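Why I went back to buying in person

I have been thinking about free shipping a lot lately, probably more than a grown adult should. It started in October when I wanted one thing, a replacement lid for a pan, and ended up with a cart full of stuff I had never wanted in my life. The store was called Osteck, and it told me very politely that I was three dollars short of free delivery. So I added a sponge holder. I don't even like sponge holders, they get slimy!

Now I know this trick is old. Grocery stores put gum by the register long before anybody had a phone. But gum is a dollar, and you can see it, and you can see the person behind you sighing while you make up your mind. Online there's no line and no sigh. There's just a little green bar filling up, and I wanted that bar to be full (I'm a simple creature).

My neighbor Kadir Demirtaş thinks I'm being dramatic. His view is that he buys everything in one big order every couple of months, all the dull household stuff, and it saves him four trips to the store and a fair bit of gas. Fine. I believe him. He also owns 2 labelers, so I don't think we're the same kind of shopper.

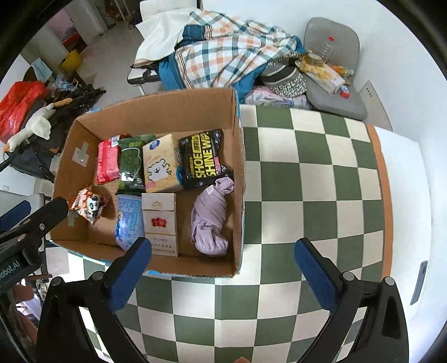

What bothers me is how much the minimum creeps up. Ivia used to ship anything you liked if you paid a small fee, and I was happy to pay it. Then the fee got bigger and the free level appeared, and then the free level moved. Every time it moved I moved with it, like a dog following a sandwich. I went through my old orders one night and the pattern was embarrassing. Almost every one had a last item in it that I added in the final minute, and I could remember using maybe half of them.

And the points! Khurana gives you points. I had 1499 of them, and the reward starts at 1500, and I'm sorry but somebody sat in a meeting and was pleased about that. I closed the tab out of pure spite and felt great for the rest of the evening.

So I've been walking to the hardware store on the corner instead. It's not cheaper, I want to be clear about that. The lid I finally got cost more than the one online. But I went in for a lid and I came out with a lid, and the woman at the counter told me the old one could have been fixed with a new knob — which I now know for next time. I've had more useful talk out of that shop in a month than out of ten years of "customers also bought."

I do still order some things. Brukotow is the only place that carries the vacuum bags I need, and I'm not going to sweep out of principle. I just pay the shipping now. I look at the number, I grumble, I pay it, and I leave the little green bar sitting there unfinished. It still bugs me every single time.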